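PRESS RELEASE
For immediate release
December 20, 2018

Plukik withdraws kitchen software update after robots decline to let go of fridges

Plukik, the household robotics company, has withdrawn version 17 of Valar, the software that runs its two-armed kitchen robot, after a fault was found in the way the robot releases a door handle. Customers are being moved back to the previous version overnight and do not need to do anything, except perhaps close the fridge themselves for a few days.

The fault affects 933 robots in homes and small catering kitchens. In every case reported to us, the robot opened a refrigerator correctly, was told to let go of the handle, and did not. It then carried on with the rest of its instructions, which in most kitchens meant turning round. A refrigerator is not designed to be taken along.

No one has been hurt. Two refrigerators were pulled away from the wall, and one of them has since been replaced at our expense, together with its contents, including a trifle that the owner described at some length. We have apologised to both households and would like to do so again here.

Anyone who has a Valar robot showing a steady amber light should press the stop button on its back and wait for the grippers to open. They will open under stop; the fault does not touch that part of the system. Please do not try to prise the fingers apart with a spoon. We mention the spoon for a reason.
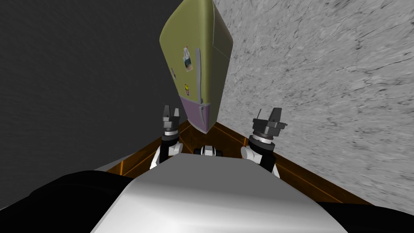 The fault was traced in Salazar, our simulated kitchen, where every version of Valar is meant to be tried before it goes anywhere near a real one. Salazar let our engineers repeat the release over and over, with the floor, the walls and the fridge the same each time, until the robot misbehaved to order. The test fridge has a long grey handle on its green upper door and a shorter one in line with it on the purple section below, and the pair of them turned out to be useful. Version 17 kept a note of which handle it was holding. When one handle sat directly in line with another, the note could be overwritten with the wrong one, and the robot would then faithfully let go of a handle it had never taken hold of. Having done so, it considered the matter closed.

It is fair to ask why this was not caught before release, and we have been asked it, mainly in capital letters. Version 17 was run through 900 door openings in Salazar and passed every one. The test scored the opening of the door. It did not score the letting go, which had worked well for so long that it had slipped off the list in June, during a tidy-up intended to make testing quicker. Testing did become quicker.

Letting go is back on the list. The test now ends only when both grippers are empty and the robot has moved away, and the fridge must be standing where it started. We have also added a limit in the arms themselves: if a robot feels a steady pull while its base is moving, it will stop and sound a tone. The tone can't be switched off, though it can be turned down.

Fuvach, which supplies the grippers, has checked them at our request and found nothing wrong. They were told to hold on and they held on, very well. We are happy to make clear that the mistake was ours and in the software.

A corrected version will be sent out once it has passed the longer test, and we are not giving a date for it. The last date we gave was for version 17, and we met it — something we now slightly regret.

Robots on the earlier version will open and close fridges, cupboards and dishwashers as usual. Owners who would sooner keep theirs out of the kitchen altogether can choose Rest from the main menu, and their monthly service charge will be paused for as long as it stays there.

Claims for damaged appliances, flooring or food can be made through the Valar support page. Photographs are helpful. Receipts for food are not required.

Notes to editors

Plukik designs and services robots for domestic and small commercial kitchens. Valar is its two-armed model. Salazar is used inside the company for testing and is not on sale.

The withdrawal applies to version 17 only. Robots that had not yet taken the update are unaffected.

Requests for interviews should be sent to the Plukik press office, which will be open over the holidays after all.

ENDS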